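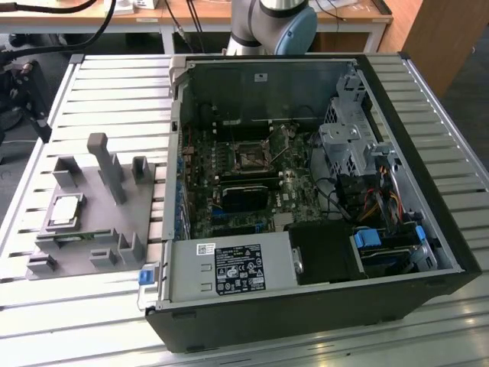
By Glenys Quinlan
Posted Monday, September 16, 2019 in About Us

Temthorpe Computer School teaches adults how to build, repair and look after desktop computers. We are on the second floor of the old Fusow building, above the print shop, and the entrance is on the parking lot side.

The school was started by Ragnvald Forsberg, who had spent most of his working life fixing office machines. His first class was a single evening course for people who wanted to replace a hard drive without paying someone else. It filled up, so he ran it again, and then added a longer one. He still teaches the Tuesday group.

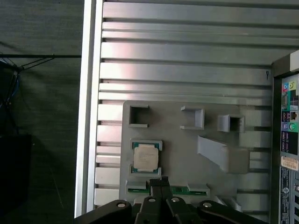 Our main course runs for 14 weeks. Students begin with the names of the parts and basic safety, then move on to choosing a processor, matching memory and planning cables. Classes are kept to 6 people – any more and the wait for help gets too long. You do not need any background in computers. You do need to be able to read a manual, and we spend a full evening on that.

Hideaki Takeda runs the repair course, which starts each June. It covers fault finding, power supplies and what to tell a customer when a machine is not worth saving. Tuulikki Mustonen looks after enrollment and the lending library. 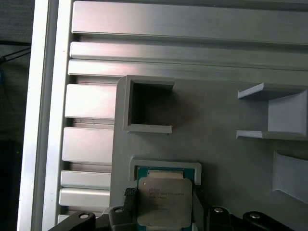 The library holds 1,414 manuals and parts catalogs, many of them out of print. Current students can borrow two at a time. Former students can read them at the school during office hours.

We are not tied to any manufacturer and we do not sell parts. Fees pay for teaching, rent and tools.

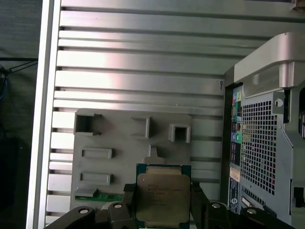 Evening students can apply for a reduced fee if they are out of work. Ask Tuulikki for the form – it is one page, and she will answer within a week.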